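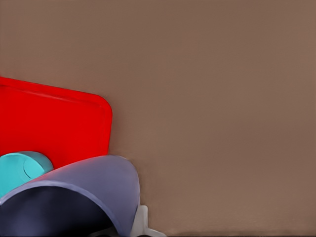 *Bronivik Practice Bench, wrist view, with the gripper down beside the lavender piece. Simulated.*

# Bronivik Teleop Starter Kit

I put this kit together after a long August of teaching people to drive an arm by remote, and watching most of them reach for the keyboard first. Please don't! You get a far nicer demonstration when your own hand is doing the moving, so the kit is built around a hand controller you hold like a fat marker (squeeze to close, let go to open) and a simulated bench you can wreck as often as you like.

The Practice Bench is my favourite bit. It's plain on purpose -- simple shapes, solid colours like the red and the cyan, a brown surface and nothing printed on anything. You drive up close, fumble the approach, back off and try again, and every run gets saved so you can replay it or bin it. When you're happy, the same controller plugs into a real arm and records in the same format.

## What's in the box

- Hand controller with a 3 metre cable
- Foot pedal for starting and stopping a recording
- Desk clamp (fits tops up to 74 mm thick)
- Practice Bench licence, with 9 starter tasks
- Storage for 2,000 saved demonstrations

## A few things I get asked

**Do I need a real arm?** Nope. Plenty of folks stay on the bench for weeks. Crowded layouts are the ones to practise, by the way, where pieces overlap in the wrist view and you have to work out which one you're coming down beside.

**Can I guide the arm by hand instead?** Yes, if your arm has a free-drive mode. Tap the pedal, move the arm through the task, tap again. I find it slower for fiddly grasps but lovely for big sweeping moves.

**Left-handed?** The grip flips over. Kyung-hwa Byun in our Vamumthorpe workshop is a leftie and she redid the whole shell for the current version, so you can thank her for the thumb rest.

Spare pedals and longer cables are on the Aresden accessories page. The clamp colour varies by batch -- grey or black, whichever's on the shelf.

*Page updated 5 March 2025*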